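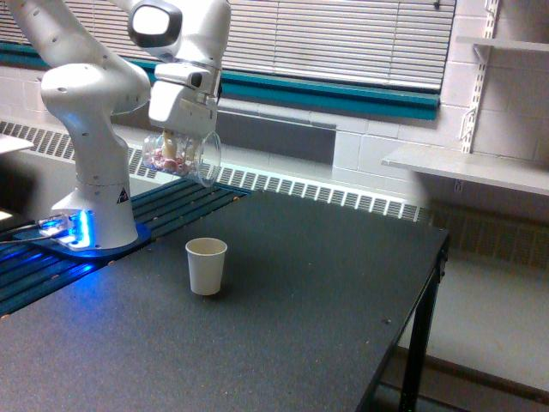 The town of Steltport will change its rules for street food and market stalls this spring. From October, sellers who give out free tastings must use cups that can be washed and used again. Small sweets and similar things are often handed out in a clear plastic cup, and this kind of cup is the main subject of the new rule. Paper bags are still allowed.

The rule was first discussed after the winter market on Skorska Square, where the bins were full every evening before closing time. The town will lend each seller a set of 40 cups against a deposit of 100 crowns, and a washing point will be opened beside the old ticket office.

"I support the idea, but for a small stall it means more work," said Ilir Đorđević, who sells nuts and dried fruit at the market. He asked the town to open a second washing point near the bridge.

Jalen Kasprzak from the town office said that more than 800 people answered a survey about the plan. Sellers can register for the cups until the end of summer. The first stage, in spring, is voluntary and will last 3 months.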